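The Mini Fridge Question: Pictures from the Vevham Living Rooms

Posted 14 June 2019

Every home store between Distport and the coast now seems to sell a small black fridge for the living room. The pitch is always the same. You will have people over, you will want cold drinks within reach of the sofa, and the walk to the kitchen is apparently a hardship. I have lived with kitchens all my life and never found the walk too long, so I started this gallery in a bad mood and I can't say I've come all the way out of it.

The apartments at Vevham are mostly small. A fridge in the main room takes up floor that could hold a chair or a bookcase, and it hums, and it needs an outlet that was probably doing something more useful. Still, I've now been in more than 25 of these rooms, and in a good number of them the thing was there and in use. So I'm putting up what I have, with notes. Some of the notes are kinder than I planned.

The drinks corner

I'd like to know who decided that a drinks fridge needs a glass panel in the door. In theory you see what you have without opening it. In practice, dark glass on a dark cabinet shows you very little from across a room, and you end up opening the door and bending down like you would with any other fridge. The bending is my main complaint. These cabinets sit on the floor, the lower shelves are at shin height, and reading a label down there is a job for younger knees than mine.

What people do with the top is another matter. A flat top is a shelf whether the manufacturer meant it or not, and within a week it collects a can, then a glass, then the mail. I've seen them used as lamp stands. The can is the most forgivable of these, although a can on top of a fridge is in the one spot where the fridge does nothing for it.

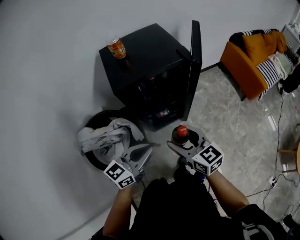 Dark bottle with a red cap, held upright at the open door, and an orange-and-white can up on top. The shelves are so dim you could lose a drink in there. I do like the marble-patterned floor, and I'll admit the orange sofa is close enough to make the sales pitch sound almost reasonable.

What the catalogs leave out

A living room fridge never gets a catalog picture with laundry in it. Real rooms have laundry in them. A round basket with something gray heaped over the rim is a truer neighbor for one of these than the potted fig they always photograph, and I'd trust a store more if it showed me both. The same goes for sofas. The Gazi catalog gives its sofas one throw, folded in thirds, which I have never once seen on a sofa that people sit on. Stripes over here, pale green over there, a cushion wherever it landed: fine by me. It looks like somebody has a use for the furniture.

I'm less easy about where the door goes. Most small fridges have one hinge side out of the box, and people put the cabinet where it fits and find out about the swing later. Open it fully and you have a tall black panel standing out into the room. If you have a narrow space, measure with the door open. The leaflet from Firovholm gives the width of the cabinet in large type and the clearance for the door in small type on the back, and I think that order tells you what they'd like you to notice.

Things I was told and don't quite believe

That a mini fridge saves trips to the kitchen. You still have to fill it, and the filling means carrying a load of bottles from wherever you keep them. The trips are just bunched together.

That black hides fingerprints. Black hides coffee. Fingerprints on a glossy black door are visible from the hallway.

That you'll drink more water if it's nearby. I tried keeping bottled water close to my chair for 5 weeks last winter. I drank the same amount of water and a good deal more soda, which had been put next to it.

That guests like helping themselves. Some do. Others will sit beside a full fridge all evening waiting to be asked.

Things I was wrong about

The noise. I expected to mind it, and in 2 of the rooms I sat in I had to be told the fridge was running at all. A third one rattled, so I'm not withdrawing the complaint, only shrinking it.

Also the size. I had assumed these things were too small to be worth plugging in, and for food they are. For a few bottles and cans, a shelf or two is plenty, and it frees up the door of the big fridge for the milk and the mustard.

I still don't own one. If you have a fridge in your living room and think I'm being unfair, send a picture with the door open and the laundry left where it is. More rooms from Vevham will go up in November.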